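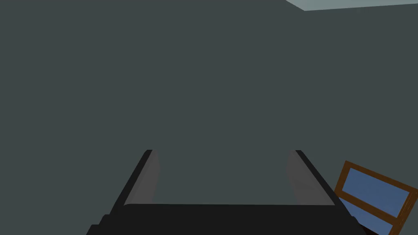
Evaristo Zanetti wants the drawbar pin checked before the hitch goes under load, so it has moved to the top of the list.

# Pre-season inspection – grain cart and towing tractor

Liapis depot, March 2018. Engine off, key out, park brake on, cart unloader folded.

## Hitch and driveline

- [x] Drawbar pin and retaining clip – pin worn on one side, replaced
- [x] Safety chain and shackles – OK
- [ ] PTO shaft guard – outer bearing cracked. Do not run until the new guard is fitted (on order from Kurkance)
- [x] Shear bolt – correct grade, 2 spares in toolbox

## Wheels and brakes

- [x] Wheel nuts – retorqued, recheck after 50 km of road travel
- [x] Tyres – sidewall cut on left rear, cords not exposed. Monitor
- [ ] Brake hose, cart side – chafed at the chassis clamp. Replace and re-route

## Hydraulics

- [x] Couplers – clean, dust caps present
- [x] Unloader fold cylinder – slight weep at the rod seal, acceptable for now
- [x] Tractor hydraulic oil – level at upper mark

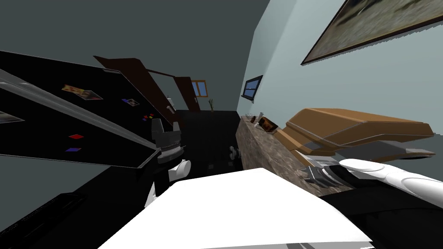

Cinzia Monti asked whether the weep should be failed outright, given that the same cylinder was resealed last October. Comment noted. Cylinder to be held at full extension for 14 minutes under static load; any visible creep is a fail.

## Auger and hopper

- [x] Flighting – edge wear almost 7 mm at the lower section, within limit
- [ ] Hopper grate – one fastener missing, fit before filling
- [x] Sight window – cleaned and resealed

## Lights and signage

- [x] Tail and indicator lights – working on both sides
- [x] Slow-vehicle sign – faded but legible
- [ ] Rotating beacon – intermittent. Earth connection suspected

Grease used: Elico multi-purpose, all points except the PTO shaft. Open items go to the workshop book under the cart number. Cart stays tagged out until the guard, hose and grate are signed off.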